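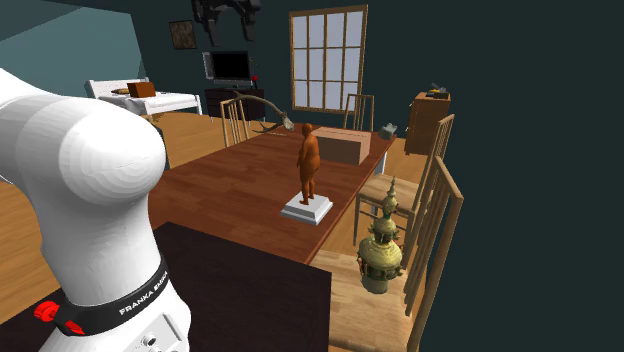
Visit to the Birnell open day, 24 April 2021

I went to Birnell to see the simulation service they sell under the name Pradari. Our workshop at Govitz wants to test picking tasks before we buy a second arm, and I was asked to look and write down what I think.

The building is behind the bus station and the entrance is on the back side, so please leave ten minutes for finding it. There was coffee, and a very good plum cake. The visitors were divided into small groups, and each group stayed 2 hours in the demonstration room, where the pictures from the simulator were on a big screen.

The first thing they showed was the room library. I expected a gray floor and a few cubes, as in the tool we use now. The room they opened was a home, with a long wooden dining table, slatted chairs, a bed at the back and a window with many small panes. The arm is a Franka Emika model, and the name is readable on its black band. On the table there were objects that I would not choose myself: an orange figurine of a man on a white pedestal, an antler, a cardboard box. The presenter said that customers can order a mix of easy and difficult shapes. For me the antler was the most interesting one, as its branches leave many wrong places to grasp. The box is easy in comparison.

The base package has 53 rooms and costs 2,000 euros per year for one workplace. Your own objects can be added if you have a clean 3D file. If you have only a drawing, they make the model for you, but this is paid separately and the price was not on the sheet. I asked for it by e-mail and I am still waiting.

I had 4 questions prepared and I received a full answer to three of them. The license can be moved to another computer. The arm can be changed for another type, but then the support is limited. The lighting of a room can be changed with a script. My last question was how well the friction agrees with a real table, and here the answer was not clear to me. They spoke about a test done together with Wolde in December, but the report is not public yet.

What I liked less was the speed. With all the furniture loaded, opening a room took so long that our group started to talk about other things. On our older computers I expect it to be worse. The menu has also too many levels, and the text in it is small.

I would ask for the trial month before we decide, and use it with our own parts. The trial needs a signed form, which I brought with me. It is in the blue folder next to the printer, together with the price sheet.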